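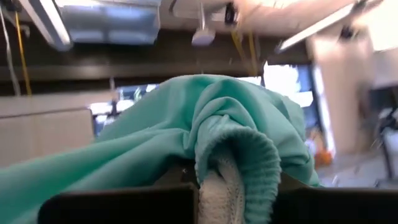

Automated garment handling at Grumlow is the use of robot arms to pick up, turn, fold and stack clothing at the Grumlow textile care works, a commercial laundry and garment renewal business. It is one of the livelier corners of workplace automation, for the simple reason that cloth has no fixed shape. A steel bracket looks the same each time it is lifted, but a sweatshirt arrives in a new heap on every pass. A ribbed cuff may curl outward and show its pale, fuzzy lining, as on the teal-green garment held between the gripper's two dark fingers, and the system has to work out that it has hold of a cuff and which way the rest of the garment lies. The works began with a single folding cell and now runs five, all on the same floor as the hand-folding tables.

Background

Grumlow started as a hotel linen service. Sheets and towels had long gone through ordinary folding machines, which feed flat pieces over rollers and do the job very quickly. Clothing was another matter. Work jackets, fleeces and sweatshirts were sorted, turned the right way out and folded by hand, and the garment section employed more people than any other part of the building.

The first trial cell was installed in March with software from Norken, a small firm that had previously worked on sorting parcels. It handled only plain T-shirts and was slow even at that. A second version, fitted with a camera close to the gripper, could look into the folds of a garment while holding it, and this opened the way to thicker and more awkward clothing. Regular running began on Jul 17, 2023.

How the work is done

Garments reach a cell in a shallow bin, clean and dry. The arm lifts one from the pile and brings it up so that it hangs or drapes over the fingers, and the software looks for features it knows: a hem, a collar, a seam, the ridges of a knitted cuff. Cuffs are a favourite starting point, being firm, easy to recognise and attached to a sleeve that leads straight to the body of the garment. Once two good points have been found, the garment is stretched between a pair of arms, lowered on to a table and folded.

Fleece and terry linings are harder than they look. The gripper may catch the lining and leave the outer fabric behind, or take two layers where one was wanted. The cell then puts the garment down and tries again, up to five times, before passing it to a person. Slippery linings and drawstrings are still sent directly to the hand tables.

A cell on a good run finishes 180 garments in a shift. An experienced folder is a good deal faster, and the comparison is a popular one in the canteen, but the cells can be left on plain, repetitive batches while the folders take the mixed ones.

Effects on staff

The most visible change has been to the job itself. Folders used to stay at one table for a whole shift. They now rotate between the hand tables, the inspection bench and the cells, where two people look after the full row. Looking after a cell means loading bins, clearing tangles and marking up failed picks on a screen so that the software can learn from them.

Marking up has turned out to be skilled work – and a rather enjoyable part of the story! People who have handled knitwear for years can tell from a crumpled sleeve what the gripper ought to have done, and their notes are used in each new release. Bautista Sosa, a former folder, became the first cell lead and wrote the site's handbook on difficult fabrics, known on the floor as the Yáñez book after the finishing room where it was put together. Its chapter on cuffs and waistbands is the longest.

Complaints of sore wrists and shoulders have fallen among staff on the rotation. Other effects are less settled. Some folders miss the steady rhythm of the tables and the talk that went with it, and the cells add a constant low noise to that side of the room. Pay for cell duty was at first the same as for folding; a higher grade was agreed later, after staff argued that marking up was a separate trade.

Related systems

Grulex, a sister site that repairs and resells used workwear, runs a cell of the same type to turn garments inside out for inspection. It does no folding. The two sites share their marked-up records, and a fabric that gives trouble at one is usually tried at the other – zipped fleeces are the current example.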